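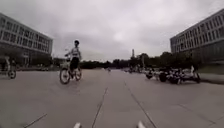
Noreen Hayat holds that a first mobile robot should be finished on the bench before it sees any pavement, and many builders in our workshop at Cornden agree with her. In this chapter we take the other way. We will drive the robot outside early, while the covers are still easy to remove, and we will let the ground show us what to correct.

Chapter 4
From the Bench to Open Ground

In Chapter 3 you mounted the front body and closed the wiring. The robot, which we call Csonka, can now go forward, turn and stop on a workshop floor. A paved plaza asks more of it. There are joints between the slabs, and there are people on bicycles who do not wait for a machine to decide. Under a grey sky the pavement and the clouds can have nearly the same colour, so the camera settings from indoors will need a second look.

Before you go out, write down your battery voltage and your speed limit. Our members at Cornden use log sheet 19, printed at the back of this book. Choose a place with a long free view, and keep away from steps and from raised curbs — a small robot does not forgive a fall.
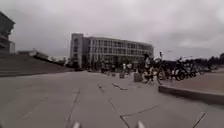

How fast should the robot go on its first outing? Set it to a slow walking speed, so that the person with the stop button can stay beside it without hurry.

Section 4.1 explains the stop button and its wiring. Section 4.2 treats the camera, its height and its exposure. In Section 4.3 you will make a straight run of 151 metres and compare the wheel count with your tape measure. Readers who built the older Lukgate base should first read the note on page 19, as their wheels are smaller and the numbers in the table must be changed.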